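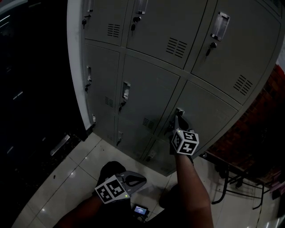
Suite 2, Clalberg Yard — office space to let in Vimham

I've been letting space at Clalberg Yard for long enough to know what people ask on the phone, so I've tried to put all of it on one page. If you read to the bottom and still want to come and look, call the Dixit office and ask for the Yard. I'm usually the one who picks up.

The building first. Clalberg Yard is a brick two-story on the corner where Grondwood Road meets the old rail spur. It was a seed warehouse, then a print shop, and it's been offices since the big renovation. The upstairs is split between an accounting practice and a small firm that draws up septic plans, both quiet, both long-term. Suite 2 is on the ground floor at the back, and it's the one I'd take myself if I needed an office (I don't, I have a desk by the boiler room and I like it there).

What you get

One open room of 1,400 square feet with two private offices off the north side, a kitchenette, and your own restroom. Ceilings are eleven feet in the open part and a bit lower in the offices where the ducts run. The windows face the yard, so you get morning light and hardly any road noise. They open, too! I mention it because I've shown people around plenty of newer buildings where they don't.

The floor is sealed concrete with carpet tile in the two offices. If you want carpet all the way through we can talk about it, but I'd live with the concrete for a month first. Most tenants end up buying a couple of rugs and leaving it at that.

Heating and cooling are on your own thermostat, separate from upstairs. The system was replaced when the last tenant moved out and the service contract is ours, not yours. Electric is metered to the suite and billed to you directly by the utility. Water, trash and snow clearing are in the rent.

Internet: there's fiber to the building and a patch panel in the closet next to the kitchenette, with drops in both offices and along the east wall. You pick your own provider. Getting a line switched on has been taking a week or two, so call them before you sign for the movers.

Parking

The lot has 47 spaces shared across the building. Six are marked for Suite 2 and the rest are first come, first served, and I've never seen it full except in March, when the accountants are busy and their clients all seem to drive pickups. There are two accessible spaces right by the back door, and the ramp was repoured last fall. Bikes can go under the stairwell.

Getting in and out

Your door is on the yard side with a keypad, and there's a second way in through the shared lobby. You have access at any hour. The lobby itself locks at 7 p.m., so if you see clients in the evening, have them come around back — the path is lit and there's room for your sign next to the door. I can give you the sign dimensions, and you don't need my approval on the design as long as it fits the bracket.

Deliveries come to the old loading dock. It takes a box truck fine. A full tractor-trailer can't make the turn off Grondwood Road, so please don't let your furniture company tell you otherwise. One tried it and we had to have the fence rebuilt.

Storage

There's a basement unit of 177 square feet that can go with the suite or be left out. It's dry, it has a light and an outlet, and the freight elevator goes down to it. If you don't want it, say so early and I'll offer it upstairs.

Terms

Three-year lease preferred, though I'll consider two for the right tenant. Deposit is one month. Rent is on the sheet I send out, and I'd rather send it than post it because it depends on whether you take the basement and how long you sign for. We can offer up to 2 months free on a five-year term, and that comes off the front, so you're not paying while you're still putting up shelves.

Non-load-bearing walls can be added at your cost with drawings sent to me beforehand. Painting, go right ahead. No restaurants, and nothing that needs a spray booth. Dogs are okay if they get along with the one upstairs.

Showings

Mornings are best, any time after 8:30. Allow half an hour, more if you want to see the basement and the dock. Bring a tape measure if you have furniture in mind, and park anywhere in the yard that isn't marked.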